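Thread on what our robotics club has been doing since August. We're a small student group and this year's project is teaching an arm to tidy a desk. The arm is called Billel. The project is called Clotura. I didn't choose either name.

**2/** The idea is simple enough. You leave a desk in a mess, the arm puts a few everyday things back where they belong. Mouse on the mouse pad, pens in a pot, tissues back in the corner. We enter it at Mangundap, the regional student meet, in the spring.

**3/** Last year's team tried to write rules for every object. Pick up at this height, turn this much, let go. It was fine for a box and hopeless for a mouse, so this year we're collecting examples by hand and training on those.

**4/** By hand means with a hand-held gripper. It has the same fingers as the ones on Billel and a camera looking out over them. You do the job yourself, squeeze, lift, move, let go, and the recording becomes one example.

**5/** Total as of tonight: 1837 examples. I've done a fair share of them and my right forearm knows it.

**6/** We split the work into tasks. A task is one object and one place for it to go. There are 44 on the list. Some are dull (cup to corner), some are harder than they look (flat packet, any flat packet).

**7/** The mouse task is the one I've been on this week. Pick up the mouse, bring it over the table, put it down on the pad the right way round. It took me most of an evening to get a way of holding it that I was happy with. 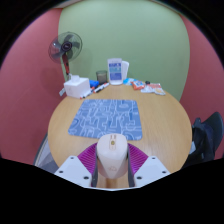
*Mouse task, round table. White mouse in the pink fingers, blue pad waiting.*

**8/** The fingers are soft and ribbed. Our first set was hard plastic and smooth, and a mouse is all curves, so it slid out if you squeezed a bit too low. With the ribbed ones you can grip the sides and tip it up without thinking about it much.

**9/** Holding it upright is a choice, by the way. We argued over it. Flat is closer to how it has to land, but upright gives the fingers more to hold on to, and the arm has to learn the turn at some point anyway. We now record both.

**10/** The pad has a busy pattern of white lines on blue. Someone wanted a plain one. I voted to keep it - real desks have patterned things on them, and if the model can only find a plain pad it hasn't learnt much.

**11/** Same goes for the stuff along the back of the table. Tissue box, markers, a glass, snack packets. We leave things like that out on most runs and shift them between batches. An early model trained on a bare table went wrong as soon as a pen turned up.

**12/** How a session goes, for anyone who wants to try this at their own club. One person records, one person resets the table and keeps the log. Swap every half hour. After that you get sloppy and the examples show it.

**13/** The log is a spreadsheet. Task, table, who held the gripper, keep or bin. We bin a run if the object is dropped, if a hand gets in the way, or if the person stops halfway to think. That last one is the most common, and most of those are mine.

**14/** Stopping to think is a real problem. If you hover over the pad for four seconds deciding, the model learns that hovering is part of the job. The first trained version of the cup task went to the right spot and then just stayed there.

**15/** What fixed it was deciding the whole move before you close the fingers. Look at the object, look at where it's going, then start. It feels slow but the recordings come out shorter.

**16/** Training runs on Nostia, the shared machine in the department. We get a slot overnight and the results are there by 7 in the morning if nothing has crashed. It has crashed twice this month, both times my fault, both times a full disk.

**17/** Where we are with actual results. We have 3 tasks that Billel does well enough to show people: cup to corner, box to shelf, marker into pot. Marker into pot still fails when two markers are touching, so we're adding more runs with them in a pile.

**18/** The mouse is not there yet. The last version picked it up nearly every time and put it down on the pad back to front. A person would just spin it round with a finger. Billel considers the job done.

**19/** I think that's down to the examples. I went back through a batch and found we'd nearly always started with the mouse facing the same way. So the next batch starts it sideways, backwards and half under the edge of the pad.

**20/** Things we'd do differently if we were starting again. Write down what counts as finished for each task before recording any of it. We had people leaving the mouse near the pad, on the edge of the pad, and in the middle, and all three got marked keep.

**21/** Also, change tables sooner. The first few hundred runs were all on one square desk in the lab. The round table has been useful for this because there's no straight front edge to line things up with, and you notice how much you'd been relying on it.

**22/** And label your batteries. Not a robotics lesson, but we lost an hour to it.

**23/** Someone asked what it costs. The fingers and mounting plates are cheap to make again if they break. The arm belongs to the department and was already there. Mostly it costs evenings.

**24/** Someone else asked if you need to be able to code to join. No. Recording and logging is most of the work at this stage and anyone can do it after ten minutes of practice. If you do want to code, there's a queue of jobs on the training side and we'd be glad of the help.

**25/** Next up is the new mouse batch, then flat packets, which I've been putting off. I'll add to this thread when Billel gets a mouse down the right way round.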